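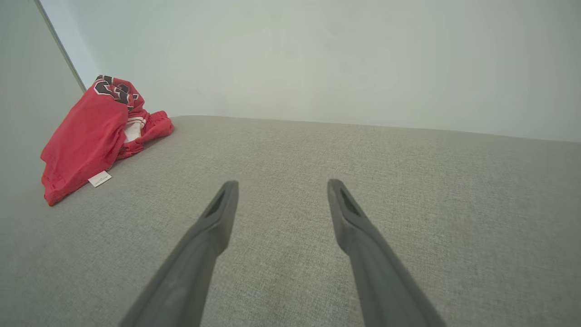
1/9 Equipment planning notice: garment handling, Otville site

The Equipment Planning Office of Skondotel is preparing its budget request for automated garment folding. The posts in this thread set out what is being requested, what is not, and how departments may comment before the request closes in April.

2/9 The request covers 2 two-arm folding stations. Both would be placed in the uniform room at Otville. The Prudano site is not included in this request and should continue to plan for manual folding through the coming budget year.

3/9 The work in question is the folding of red staff and team garments that arrive unsorted and bunched. Each item must be picked up, spread, folded and stacked. Departments that send other types of garment should not assume that these will be accepted at the new stations.

4/9 Gripper fingers are listed as a separate budget line. They are wearing parts, and the office has asked that each bidder quote a price for a replacement set and state the delivery time. A bid that includes fingers only in the purchase price of the arm will be returned for correction.

5/9 Polo shirts are the reference garment for all bids. The collar, the short sleeves and the trim make them harder to fold than a flat towel, and bidders are asked to show complete folds on a padded surface as well as on a hard table.
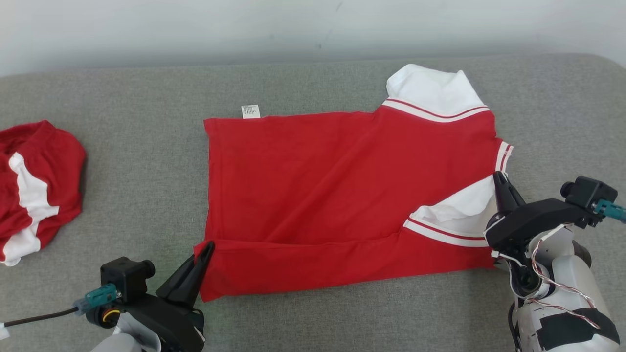 Red polo shirt during folding, with both grippers on the garment.

6/9 Cameras, cables and connectors are to be itemized. In the last round, two of the bids received left cabling out entirely, and the cost had to be moved from the repair account. Mackenzie Carrier has issued a revised bid form with a line for each of these items. The earlier form is withdrawn.

7/9 Floor space: the uniform room measures 1216 square feet. The plan reserves 60 square feet for each station, including the operator's side. Facilities will confirm the position of power outlets before any order is placed. Departments are asked not to move shelving into the reserved area in the meantime.

8/9 Service: Yalçınkaya has been asked to quote for yearly maintenance as a stand-alone contract, open to any make of arm. Staff training is to be priced per person. The request does not provide for any change in staffing at Otville, and questions on that subject should go to Human Resources.

9/9 Written comments may be sent to Océane Bélanger at the Equipment Planning Office by noon on Monday. Please give your department name and the budget line to which the comment refers. Comments left as replies to this thread will not be entered in the record.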